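¿Aceptar publicidad del ayuntamiento en un boletín de barrio independiente?

Marama Brunton
Publicado en Medios locales y vecinales

Hola a todos, a ver si alguien ha pasado por esto. Hago con mi cuñada un boletín en papel que se llama Wovach y se reparte en Urmont y un poco en Mitside, la parte que queda al otro lado de la vía. Sale una vez al mes, son cuatro páginas, a veces seis si hay fiestas, y tiramos 166 ejemplares (empezamos con los que daba el cartucho de la impresora y así se quedó la cosa, luego ya pasamos a Mudgway, que nos lo imprime y nos lo dobla). Hasta ahora lo pagamos con los anuncios de la panadería, la óptica y un señor que arregla persianas, y lo que falta lo ponemos nosotras.

En junio nos escribieron del ayuntamiento. Quieren comprarnos la última página entera, todos los meses, durante un año. Con eso se paga la imprenta y nos sobra para el toner de casa y la gasolina, ¡imaginaos la alegría! Pero luego lo hablamos despacio y nos entró el susto, porque en el número de mayo sacamos lo del cierre de la biblioteca por las tardes y no quedaban precisamente bien. El correo es muy amable y no pide nada raro, salvo una frase que dice que el espacio incluirá «contenidos de interés municipal con el formato habitual de la publicación». O sea, que parecería un artículo nuestro, ¿no? Mi cuñada dice que exagero. 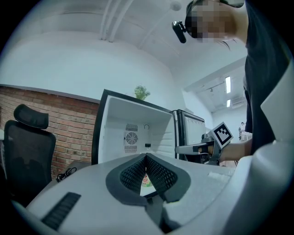

Foto adjunta: Marama Brunton

Mi duda son dos dudas, en realidad. Una, si esto se puede coger sin que la gente piense que nos han comprado. Y otra, qué pongo yo en el papel que firmemos, porque con la panadería nunca hemos firmado nada, le mando un mensaje y me paga en mano. Me han dado 30 días para contestar. Gracias de antemano y perdonad el rollo.

Bradley Naylor

Yo lo cogería sin pensarlo. Dinero es dinero y si no lo cogéis vosotras se lo lleva la revista gratuita esa que solo trae anuncios de pisos. Los lectores no se fijan tanto. Suerte!!

Kadri Rozīte

Pues yo sí me lo pensaría, Marama, aunque al final creo que también diría que sí. Llevé durante años una hoja parecida y tuvimos una página institucional casi todo ese tiempo. Lo que aprendí, casi siempre tarde, es que el problema gordo está en esa frasecita del formato habitual. Ahí no cedas. Que la página lleve la palabra PUBLICIDAD arriba, en grande, con otra letra distinta de la vuestra y un recuadro alrededor. Si te dicen que «queda feo», que quede feo.

Lo segundo: que el papel diga que ellos deciden lo que va en su página y vosotras lo que va en todas las demás, y que no ven el boletín antes de que salga. Nosotros esto último no lo pusimos y un día nos llamaron para «echarle un vistazo» a la portada. No pasó nada grave – cambiamos una coma y ya – pero me dio una rabia que todavía me dura.

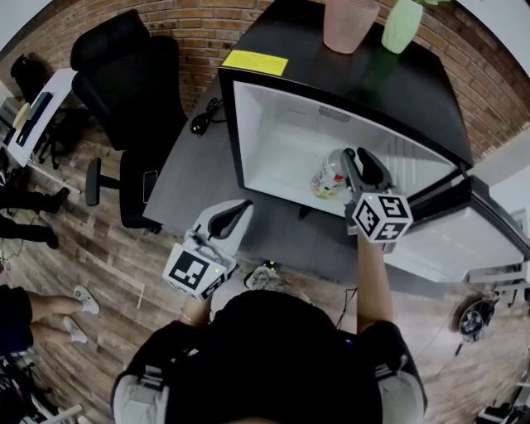 Kane Goodwin comentó: de acuerdo en lo del recuadro, pero yo añadiría el precio. Nosotros publicamos la tarifa en una esquinita de la página dos, la misma para la ferretería que para el ayuntamiento, y se acabaron las preguntas en la cola del súper. Y ojo con el pago a noventa días, que la imprenta no espera.

Sí, lo de la tarifa me parece muy buena idea, Kane, a nosotros no se nos ocurrió y lo explicábamos uno por uno a quien preguntaba. Lo del pago también es verdad. Yo pediría cobrar por trimestre adelantado, y si os dicen que el procedimiento no lo permite (a nosotros nos lo dijeron), por lo menos que conste una fecha máxima por escrito.

Otra cosa que me preocupa más que la frase es que con esa página se pague toda la imprenta. El segundo año nosotros habíamos dejado de llamar a las tiendas, total, para qué, y cuando cambió el equipo de gobierno nos quedamos sin la página y sin la mitad de los comercios.
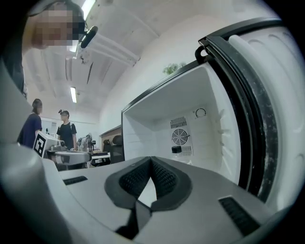 Tardamos meses en recuperarlos, y la mercería no volvió nunca. Así que sigue cobrándole a la óptica aunque ese mes no te haga falta, y guarda lo que sobre. Si puedes, ofréceles media página en vez de la entera y por seis meses, con opción a seguir. Y mete una línea de que cualquiera de las dos partes puede dejarlo avisando con un mes.

De lo de la biblioteca yo seguiría escribiendo igual, y si puede ser en el primer número en que salga su anuncio, mejor. Vuestros lectores lo van a mirar con lupa ese mes (Bradley, perdona, pero sí que se fijan, a mí me paraban por la calle). Una notita vuestra en portada contando que hay publicidad municipal, cuánto pagan y que el resto lo decidís vosotras tampoco sobra. Tres líneas bastan.

Marama Brunton

¡Mil gracias, Kadri, y a Kane también! Le he leído lo de la coma a mi cuñada y ya no dice que exagero. Vamos a proponerles la media página con el recuadro y a poner la tarifa en la página dos. Si contestan algo raro lo cuento en este mismo hilo.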